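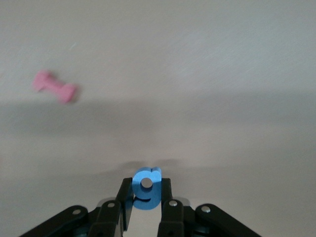
Wrist camera view: foam "g" in the fingers, pink bone on the table.

Prikell bench arm, safety checklist with comments
Shared workshop, Evness. Checked 9/1/20
Run log at start of check: 3961 cycles

BEFORE POWER

Stop button within reach of the chair: OK
Moved it to the left side of the bench in April and I love it there. You can hit it without looking.

Arm base clamps: OK
Both tight. Please don't borrow these for glue-ups, there's a whole drawer of clamps under the saw!

Power supply and fuse: OK
Tuominen supply, cover on, fuse seated.

Cable along the forearm: FIX SOON
Sleeve is rubbing at the elbow. No bare wire, but I put a wrap of tape on it and a new sleeve is on the shopping list.

GRIPPER

Pivot screws on the finger links: OK
Went over each one with the small driver. Thread lock is holding beautifully, so leave them alone unless you feel play.

Fingers close evenly: OK
Tested on the blue foam "g". It's a great test piece because the shape is so awkward to grab, and it's soft enough that a bad squeeze does no harm.

Grip force limit: OK
Set to 16 percent in the Cerer controller. Foam only at this setting. If you want to try blocks or bottles, talk to the rest of us first.

Pinch points marked: NOT DONE
The links fold in on each other and will nip a fingertip. Needs yellow tape on the arm body where you can see it from the chair.

TABLE AND CAMERA

Surface clean: OK
A few faint streaks, nothing that bothers the camera. Wipe off any fuzz before a long run, it does show up.

Wrist camera mount: OK
Snug, lens clean. The view of the fingers is so good now!

RUNNING

Slow test, 2 full passes: OK
No odd noises, no hunting at the wrist.

Stop test in mid-move: OK
Pressed it with the arm reaching out. It stopped and held. Do this one every time, even if you're only staying ten minutes.

Long run: cleared for 2000 cycles, foam pieces only, one person at the bench throughout.

OPEN ITEMS
Elbow sleeve
Yellow tape for pinch points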